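April 11, 2020

Tromside Workers' Association Questions Promises Behind Folding Automation at Horka

The Tromside Workers' Association today asked Horka, the textile care company, to put in writing what its automation plan will mean for the 75 people who sort and fold at its Berge plant.

Horka says the Cetik program will take over "the dull part of the job" starting in June. For now, the program consists of people. Employees pick up knitwear and other soft goods with hand-held grippers, over and over, so that a machine can later copy the movement. A worker on the program is expected to log 653 folds before moving to the next type of garment.
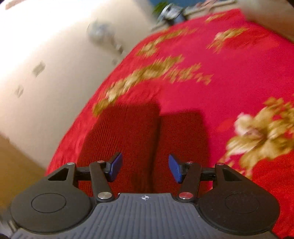

The association does not oppose new tools. Sore wrists and shoulders are common in folding work, and a machine that spared people some of that would be welcome. But a gripper held at arm's length for a whole shift is also a load, and Horka has yet to share any study of what it does to the hand that holds it.

"We were told this would make the work lighter," said Stellan Aasen, spokesperson for the association. "So far it has made the work slower, and the folding still has to get done by the end of the shift. I'd like to see the lighter part."

Horka has offered a one-time payment of $2,000 to each employee who joins the program. The offer says nothing about hours, retraining or who will be kept on once the recordings are finished - the questions members ask most.

The association is requesting a written staffing plan, a 45-minute limit on continuous gripper use, and a say in how the recordings are used. It has asked the company to reply before any machine is installed on the folding floor.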